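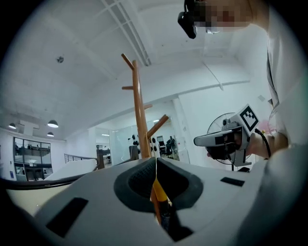 Postcards for a small upholstery shop: print extra or only what the mailing list calls for?

fernhollow_upholstery
Hi everybody, first time posting, though I've been reading along for ages and have picked up so much from you all. My sister and I run a little upholstery shop in Pestencombe and we've never done any real advertising beyond the sign out front and a box in the church bulletin. This July we'd like to mail a postcard to the neighborhoods closest to us. The list we settled on has 2,282 addresses. Muñoz Printing, the shop we use for our receipt books, says the next price break is at 4,000 cards, and going up to that would only add $310 to the bill.

My sister says take the big run and hand out the leftovers. I keep thinking we'd end up with a closet full of cards. We also can't agree on what goes on the front. She wants a list of everything we do (chairs, boat cushions, window seats, you name it) and I want one nice picture of a chair and our phone number. Has anyone here been through this? Any advice is welcome, even if it's "go ask a professional," which I suspect we should have done already!

Coat racks and hallway pieces, old and new

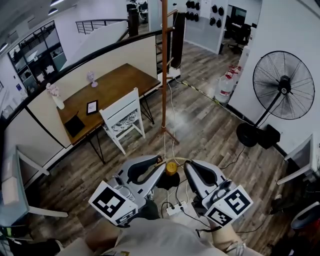
Wooden coat rack with a power strip on the floor

marigold_mailings
Welcome! I did mailings for a garden center for a good long while, so let me ramble a bit.

Print the short run. I know the price per card looks lovely on the bigger one, but $310 is real money to a small shop, and I would much sooner see you put it toward a second mailing to the same list in the fall. People hardly ever reupholster a chair the day the card shows up. They stick it on the fridge, they think it over, the dog chews the arm of the sofa, and then your second card comes along at the right moment. Do ask for a few spare cards for the counter, and ask Muñoz to keep your file so the next order is easy.

As for the front, I'm with you on the chair. Put your sister's list on the back, smaller, with the boat cushions near the top if you live anywhere near water. Leave the address area clear, and get the mailing rules from your post office before the artwork is final. I once had to redo a whole card over a row of tulips that wandered where the barcode goes, and oh, I was sore about that for months.

One more thing! Put a phrase on the card that callers can mention, like "ask for the July fabric book," and keep a pad by the phone. Otherwise you'll never know whether the cards brought anybody in.

bigdeal_bo
get the 4000. you'll use them. we stuff one in every bag

tidewater_signs
I'd split the list before I printed anything. Pick the streets with older houses and mail those first, then see how the phone does. We tried this with a small agency called Hukon and the first batch told us our headline was a dud, so we changed it for the rest. We laid ours out in Rundotus, which is fine for postcards as long as you check the bleed setting, and the default was wrong for our printer. Send Muñoz a PDF and ask for a paper proof. Reading it on paper is how we caught a wrong digit in our own phone number.

fernhollow_upholstery
Thank you all so much, this is more help than I dared hope for. We're going with the short run and the chair on the front, and my sister gets her list on the back in whatever size type she likes. I'm stopping at the post office tomorrow morning to ask about the address area.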